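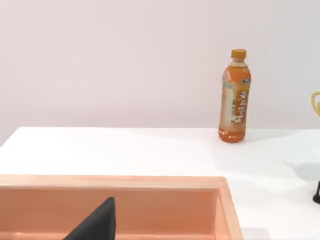
Can it clear a table yet?
1/29/19
By Noel Macapagal

Morning, all. Say thanks to Rogelio first – he fixed the projector.

My sister runs a canteen in Cabanatuan and every time I visit she asks when one of my robots is coming to do the trays. I've been saying "soon" since I was a student, so tonight I'm going to try to give her a proper answer.

Simulation first. Bottle on a table, tray in front, put one in the other. We ran 1,000 goes at that in Sterkik and 412 came good. People in the office cheered! Then I rang my sister and she said she'd sack anyone who dropped more than they carried.

(Pause. Let them laugh or not.)

Why is a bottle of tea hard? It's tall, it tips, and the drink moves about inside, which our simulator mostly ignores. Grip by the label and it's fine, grip by the cap and it swings. Mugs are worse – I'll come to handles if there's time.

Shop floor next. Gatik is our real arm, over in Groltport, and it did 153 bottles in a shift with Rogelio stood next to it. Same bottle, same spot, good lights. Move the tray a hand's width and it sulks.

So, chores? One chore, one table, somebody nearby: yes, I think so. A whole kitchen after lunch: no, and I wouldn't put money on October either.

Skip the cost slide if we're running over. Questions – ask Rogelio the hard ones.

Related talks
Folding towels, take two
What Gatik learned from 3,000 dropped spoons
Rogelio Marquez on grippers and wet plates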